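Lodthorpe Wargames Evening Class
Handout 3: Deployment and the First Turn

Welcome back! Last session we built our Wondo lists, and now comes the part I love most, putting them on the table. Games are won and lost in deployment far more often than new players think.

1. Read the mission before you touch a model. Look for where the points are and how soon you can score them. In Plarnalum the middle marker pays out from turn two, so slow troops need to start near it.

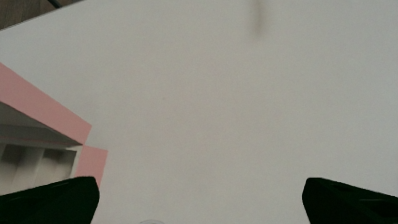 2. Hold something back. With 28 models a side you can afford to place your cheap screens first and make your opponent commit. Save the big hitters until last!

3. Measure threat range, then add the charge. A unit that moves 8 inches and charges 3 can hurt you from 11.

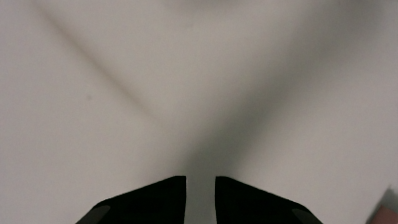

Fig. 1

4. Decide who goes first. Going second is wonderful if you have cover and a late scoring plan. Try both in July's practice missions and keep notes, even scrappy ones.

The Heitmann opening (everything on one flank, as fast as it can run) is great fun and quite risky.

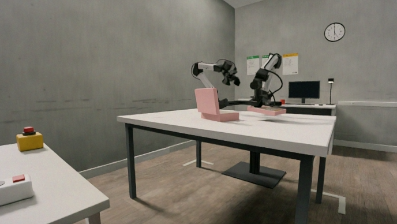
One reply on the class board was that the Heitmann only works if the other side spreads out, and that a single tough unit in the corner stops it dead. Well worth testing! 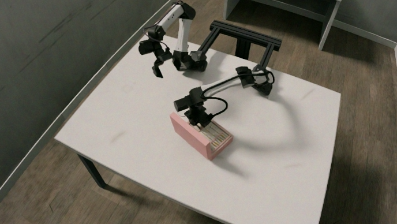
For homework, play a 100 point game using only steps 1 to 3. Keep it small and quick, and swap sides afterwards so you both get the same problem. Any flat surface will do, and a plain white tabletop like the one here, scuffs and all, is fine with a few books for hills. Bring your notes next time, especially if you lost.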